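Progress Report 2 — Draveck bench arm, simulation and build
Tretolstead Shared Workshop
Submitted to: Gunvor Torvik, Fjeld small projects fund
Prepared by: Sverre Westerberg
Monday, August 12, 2019

1. Status

The arm is mechanically complete up to the wrist. The gripper is assembled but not mounted. Work this period went mainly into the simulator, which we need in order to train the pick routine before running it on hardware. The simulator runs on the workshop desktop and logs rendered camera views to disk at the end of each run.

Spending is within the approved amount. The only unplanned purchase was a replacement driver board for the shoulder joint, ordered after the first one failed under load. Receipts are with Borghild Dahlgren and will be sent with the final report.

2. Mechanical work

The base plate was redrilled to correct an error in the bolt pattern. The elbow was taken apart once to replace a belt that had been cut one tooth short. Backlash at the elbow is now acceptable for the loads we plan to lift. The wrist still has more play than we want, and Ingegerd Åberg is machining a new collar for it.

The cable run along the forearm was rerouted inside the tube. This adds work whenever a motor has to come out, but the outside routing caught on the bench clamp twice and pulled a connector loose.

3. Simulation

The arm model was rebuilt from the current drawings, including the corrected base. Joint limits and link lengths match the hardware. Motor response does not match yet; the simulated shoulder settles faster than the real one.

We completed 376 simulated runs of the pick routine. Of these, 179 ended with the block lifted and held. The rest are being sorted by cause. Kazimiera Bielecka wrote the sorting script, which reads the joint logs and contact events and does not use the camera views. A second script to check the views is planned, as some of them carry too little detail for the position estimator to work with.

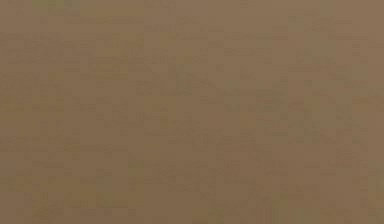

Figure 1. Rendered view from the simulator log. Brown throughout, with soft greenish blotches and faint blocky mottling; no part of the arm can be made out.

A view of this kind gives the estimator no edge or corner to fit. The present version of the estimator returns a position regardless, and the pick routine accepts it. We have added a confidence value to the output and will reject estimates below a threshold. The threshold has not been set. Camera placement, near clipping distance and image compression in the simulator will each be tested separately, with the other settings held fixed.

4. Problems and delays

The driver board failure cost six working days. The simulator crashed on long batches until the logging was moved to a separate process — no crashes since that change.

Bench time is limited in the evenings, when the Mustamitz woodworking group uses the same room. We have moved assembly work to mornings and run simulation batches overnight.

5. Next period

Fit the new wrist collar and mount the gripper. Measure shoulder response on the hardware and adjust the model to match. Finish sorting the failed runs. Set the confidence threshold and repeat the full batch with it in place. First powered pick on the bench, at reduced speed, with the emergency stop wired to the main supply.

6. Request

We ask to move the remaining travel amount, which will not be used, to parts. It would cover a spare driver board and a second belt set. No increase in the total is requested. Please reply to Borghild Dahlgren before the end of August so the order can go in with the collar stock.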